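How a Flat Piece of Metal Turns Into a Bracket

Go and look under a shelf in your house. See the bent bit of metal holding it up? That's a bracket. I love brackets. My sister says this is a strange thing to love, but she has never watched one get made, so what does she know!

I'm going to tell you how a boring flat sheet becomes something with corners and holes and bumps in it. If you've ever used a cookie cutter, you already know half of it.

It starts as a sheet

Metal for small parts often comes as a big flat sheet, or rolled up in a coil like a giant roll of tape. Some of it is thin enough that you could bend it with your hands (please don't, the edges can be really sharp).

Then comes the stamping press. A press is a very strong machine that squashes things. Inside it are two hard metal shapes called a punch and a die. The punch goes down, the die sits underneath with a hole that matches, and the sheet is stuck in the middle. Bang! Out comes a shape. My friend Santosh Prajapati used to work next to one, and he told me he could feel it in his shoes.

Cutting, bending, bumping

A press can do different jobs, depending on the punch you put in it.

Cutting is the cookie cutter job. It makes the outside shape, and it makes the holes too. The little pieces that fall out of the holes are called slugs, like the ones in your garden but much less slimy.

Bending is next. A small flap that gets folded up is called a tab. Tabs are handy for hooking one part onto another.

Then there's my favorite, embossing, where the press pushes a bump into the metal without cutting through it. A long bump is called a rib, just like yours, and it makes the metal stiffer.

Try it yourself! Take a sheet of paper and hold it by one end. Floppy, right? Now fold it back and forth like a fan and hold it again. It stays up much better, and you didn't add anything except folds. Ribs in metal work the same way.

Sorting the small stuff

Stamped parts can be tiny, and tiny parts love to get lost. Trays help a lot. So does a soft-colored mat, where a silver clip shows up nicely against the green. In the blue tray there are three silver brackets, and you can hunt for the bent tabs on one and the raised ribs on another. On the white tabletop, look for the gray parts shaped like combs.

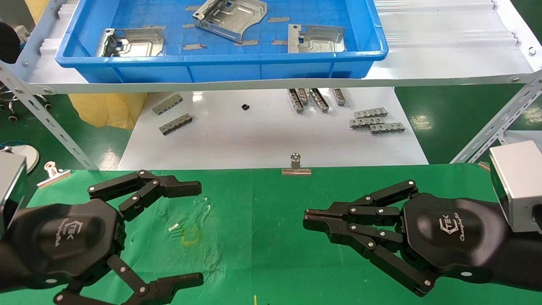 Words to show off with

Die: the bottom half of the shape-maker. It has nothing to do with the dice in your board games.

Slug: the bit of metal punched out of a hole.

Tab: a little folded flap.

Rib: a long raised bump that makes thin metal stiffer.

Now go and find a bracket, and see if it has any ribs. Look with your eyes and leave the screws alone, or the shelf comes down!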